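Notes for the course unit "Co-training a manipulation policy with simulated demonstrations". Please read them before the lab. The slides have only the pictures and the two tables, so the arguments are written out in these pages.

## 1. What question we study

A policy for a robot arm can be trained from demonstrations. A person controls the arm, we record what the cameras see and what the arm does, and later a network learns to produce the same actions from the same kind of views. This is behavior cloning, which you know from the previous unit.

The problem is the price of the data. In our lab one operator needs a full working week to record 200 good demonstrations of one task on the real arm. In a simulator the same 200 can be multiplied by a program during one night. So we would like to know how much the simulated data can help when the final policy must run on the real arm, and in which cases it does harm.

We call the training on both kinds of data at once *co-training*. It is different from *pre-training and fine-tuning*, where the network sees the simulated data first and the real data after. In section 5 we compare the two.

## 2. The setup

The name of our simulated task set is **Brellside**. It has kitchen tasks only: pick an item and place it in a container, open a drawer, close a drawer, press a button. The real kitchen, where the policy is tested in the end, is called **Terimex** in all the files, after the old name of the room. Do not confuse the two in your lab report. Every year some reports do this and then the tables cannot be read.

The two kitchens are not copies of each other. Terimex has one counter and pale cabinets. Brellside has many layouts and many surface styles, and for each demonstration one layout and one style are drawn at random. The word "style" in these notes means the textures and colors of the floor, the cabinets, the counter and the wall.

Each training sample has three parts:

- the camera images at time *t*,
- the state of the arm at time *t* (joint positions and gripper opening),
- the next 17 actions.

The third part deserves a remark. The network does not predict one action but a short sequence, which we call a chunk. At run time only the first part of the chunk is executed, then a new one is predicted. You will see in the lab that very short chunks give a trembling arm, and very long chunks give an arm which does not react when the object has moved.

## 3. How the simulated data is made

We start with 200 simulated demonstrations made by a person. Then the generation program, **Nuketti**, does the following:

1. It cuts each demonstration into segments. Every segment belongs to one object, for example "approach the bread" or "carry to the basin".
2. It draws a new scene with new object positions.
3. It moves each segment so that the path of the gripper relative to the object stays the same.
4. It connects the moved segments with straight motion.
5. It runs the result in the simulator and checks if the task is done.
6. If the task is done, the demonstration is kept. If not, it is thrown away.

For the pick-and-place task we asked for 2,000 attempts and 1,447 of them were kept. This gives a yield of 72 percent. Students often ask if a low yield is bad. It costs computer time, and that alone would be acceptable. The more serious effect is that the kept set is *biased*. Attempts with an object near the limit of the arm's reach fail more often, so these positions are rare in the kept data, and the policy is later weak exactly there. Before you train, always plot the object positions of the kept attempts over the positions of all attempts. The script is in the lab folder.

The two renderings that follow are from one Brellside kitchen with the red cabinet style. When you look at them, think about which parts of the view carry information for the task and which parts are only style.
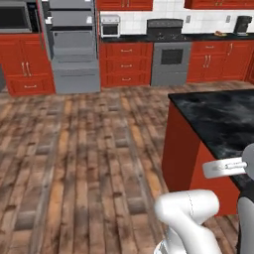
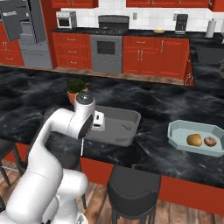

*Figure 1. Two simulated views of the same kitchen. The first has the gripper beside the edge of the island; the second has the arm over the island, with the gray basin, the potted plant and the light blue tray with two food items.*

Please notice how much of the first view is floor and cabinets. For a network which has no idea what a kitchen is, all these pixels are as important as the gripper at the beginning of training. If every demonstration had this floor, the network could use the pattern of the boards to find out where the robot stands. In simulation this would work very well. On the real floor it would not work at all. For this reason the style is drawn again for each demonstration.

The second view shows another difficulty. The wrist of the arm covers a part of the flower pot. Here it is only the plant, but in other moments the arm can cover the object we want to grasp, and then one camera is not enough. In Terimex we have the same problem, and we use two fixed cameras and one on the wrist.

## 4. The training objective

Let *L_real* be the mean loss on a batch of real samples and *L_sim* the mean loss on a batch of simulated samples. Co-training minimizes

`L = (1 - a) * L_real + a * L_sim`

with a number *a* between 0 and 1. In practice we do not compute two losses. We choose each sample of a batch from the simulated set with probability *a* and from the real set with probability 1 - *a*. In expectation it gives the same result.

A common mistake is to put both sets together in one folder and draw from it evenly. Then *a* is decided by the sizes of the sets. If the simulated set is much bigger than the real one, *a* comes very close to 1 and the real data has almost no influence. Nobody has chosen this value, it just happened. Write *a* in your report, even if you took the default.

## 5. What we found

The table is for pick-and-place on the real arm. All rows use the same network and the same number of training steps.

| Training | Result on the real arm |
|---|---|
| Real data only | Grasps well, often misses the container at new positions |
| Simulated data only | Moves in the right direction, almost never grasps |
| Pre-train on simulated, fine-tune on real | Better than real only, differs much between seeds |
| Co-training, *a* = 0.5 | Best grasping, good placing |
| Co-training, *a* = 0.9 | Good placing, grasps too early |

Some comments on the table:

**Simulated only.** The arm goes to the correct object, so the network has understood something about the scene. But it closes the gripper a little above the object. We think the reason is the depth: shadows and reflections on the real counter look different from the rendered ones, and the network reads the height from them. We have not proved this.

**Fine-tuning.** The spread between seeds is large. With one seed it was as good as co-training, with another it was close to real only. Our explanation is that the network forgets the simulated data at a speed which depends on the learning rate and on luck. With co-training it cannot forget, as the simulated samples are always present.

**Early grasping at *a* = 0.9.** In the simulator the contact is more forgiving. A grasp which begins early still succeeds, Nuketti keeps it, and so the habit comes into the data. The success check looks only at the end of the task and not at the way to it.

## 6. Does the simulated kitchen have to look like the real one?

We repeated the co-training with three versions of the simulated data: the usual random styles, one single style, and one style tuned by hand to look like Terimex. The random styles and the tuned style were equally good. The single style was worse, but still better than no simulated data.

What mattered more was the camera position. When we moved the simulated cameras far away from the real ones, the advantage of co-training was gone. So if you have one afternoon to improve your simulation, spend it on the cameras — the cabinets can wait.

We also tried **Jeon**, our small module which aligns the features of simulated and real images during training. It helped when the real set was very small and made no difference otherwise. It is not part of the lab, but the code is in the folder for those who are interested.

## 7. Preparation for the lab

- Download the kept set and the list of all attempts. Make the plot of positions described in section 3.
- Choose three values of *a* and write down, before training, what you expect for each one.
- Train with two seeds at least. One seed is not a result.
- Look at the failures as video. The success rate does not tell you *how* the policy fails, and the questions in the report are mostly about this.

Questions to think about:

1. Suppose the real set grows to ten times its size. Should *a* become larger or smaller?
2. How would you change the success check in Nuketti to remove the early grasps? What happens to the yield?
3. The generation program keeps the path relative to one object. For which kitchen tasks is this assumption wrong?

The report is limited to four pages, plots included. Please hand in the configuration files together with it.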